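Drunder Activity Rooms
Inspection checklist with comments: play kitchen and weighing table
Sheet 427
Date of inspection: 5/10/26
Site: Jalholm, ground floor
Previous inspection: April

Scope

This sheet covers the weighing table, the wall behind it, the kitchen scale, the dish and the play food kept for use with them. Storage shelving and the sink unit are on the Benen sheet. Floor coverings are on the Bugti sheet and are not repeated.

Results are entered as Pass, Pass with comment, Action or Not checked. An item marked Action stays open until it has been inspected again. A comment alone does not close it.

1. Table

1.1 Table stands level and does not rock when pressed at each corner.
Result: Pass.
Comment: Pressed at all corners with the scale removed. No movement.

1.2 Surface free of chips, lifting and sharp edges.
Result: Pass with comment.
Comment: Fine scratches and paler patches on the grey top. None can be felt with a fingernail. No treatment needed. Do not use scouring pads on this surface; the April sheet recorded one in the cleaning box and it has been taken out.

1.3 Surface cleaned with mild detergent and dried before use.
Result: Pass.
Comment: Cleaning log signed up to the day of inspection.

1.4 Front edge clear of overhanging items.
Result: Pass.
Comment: Minimum clearance for this room is 50 mm. Measured at the dish and at the scale.

2. Wall behind table

2.1 Paint sound, no flaking within reach of the table.
Result: Pass.

2.2 Wall clean.
Result: Pass with comment.
Comment: Small faint marks low on the white wall behind the scale. Surface marking only, paint film unbroken. Wipe at next routine clean. If the marks remain, leave them for the yearly repaint.

2.3 No trailing leads behind or beneath the table.
Result: Pass.

3. Kitchen scale

3.1 Casing intact, no cracks, no loose feet.
Result: Pass.
Comment: All feet present and gripping.

3.2 Battery compartment closed and secured. No coin cell accessible without a tool.
Result: Pass.
Comment: Screw checked with a hand driver. Treat any failure of this item as an immediate withdrawal, with the scale taken out of the room and not merely switched off.

3.3 Platform clean and seated flat.
Result: Pass.

3.4 Reads zero with nothing on the platform.
Result: Pass.
Comment: Zero held for one minute.

3.5 Reading within 2 g of the 1000 g check weight.
Result: Action.
Comment: Three readings taken, all 4 g low. The scale is used for comparison games and not for food portions, so it may stay in the room, but it must not be used with the recipe cards until it has been reset. Repeat the test from a cold start after the battery is changed.

3.6 Asset label present and readable.
Result: Pass with comment.
Comment: Asset 789. Label on the underside is lifting at one corner. Replace.

4. Dish

4.1 Rim and base free of chips and cracks.
Result: Pass.
Comment: Rim checked by touch around the full oval.

4.2 Dish clean, no residue in the basin.
Result: Pass.

4.3 Dish sits flat and does not spin or slide when a play item is placed in it.
Result: Pass.

4.4 Dish kept for play use and stored apart from serving crockery.
Result: Action.
Comment: Found on the same shelf as the snack plates. Move to the play box and mark the underside. The green is close to that of the snack plates and the two are easily mixed up.

5. Play food

5.1 Each item whole, with no split seams or parts that can be pulled off.
Result: Pass with comment.
Comment: Corn cob sound at both ends. Two pieces of play bread had open seams and were discarded.

5.2 No item passes through the small parts gauge.
Result: Pass.
Comment: Full box gauged, including the peas in the pod, which are moulded in one piece.

5.3 Colour fast when rubbed with a damp white cloth.
Result: Pass.
Comment: The corn and the tomato were tested. No transfer to the cloth.

5.4 Ridged items free of dirt between the ridges.
Result: Pass with comment.
Comment: The rows on the cob hold dust. Use a soft brush along the rows and then rinse. Wiping across them leaves dirt in the grooves.

5.5 No real food stored with play food.
Result: Pass.

6. Layout in use

6.1 Dish to the left, scale to the right, with space to set an item down between turns.
Result: Pass.

6.2 Only one item on the scale at a time.
Result: Pass.

6.3 Item being weighed rests on the scale and does not touch the dish.
Result: Pass.

Corn on the scale in the first picture, on the dish in the second.
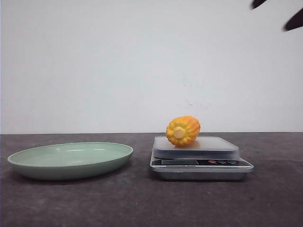
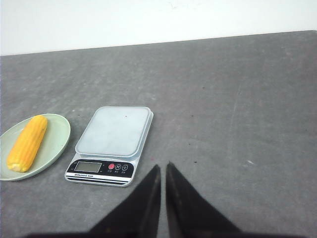 7. Open actions

7.1 Scale: change battery, reset, repeat item 3.5 with the 1000 g weight. Keep the recipe cards out of the room until the repeat test is entered.

7.2 Scale: replace asset label 789.

7.3 Dish: mark the underside and move to the play box.

7.4 Play food: replace the two discarded bread pieces. Gauge the new items before they go into the box, whatever the packaging says about age.

7.5 Wall: wipe marks behind the scale at next routine clean.

8. Notes for the next inspection

The check weight is kept in the locked drawer with the small parts gauge. Return both to their cases. Handle the weight with the cloth supplied.

Item 3.5 should be done before item 3.6. Turning the scale over to read the label and then testing it at once gave an unsteady zero in April, and the readings had to be taken again.

Item 5.4 was added this year. Earlier sheets have no entry for it, and a blank there should not be read as a pass.

Keep this sheet with the room file until the next one is complete.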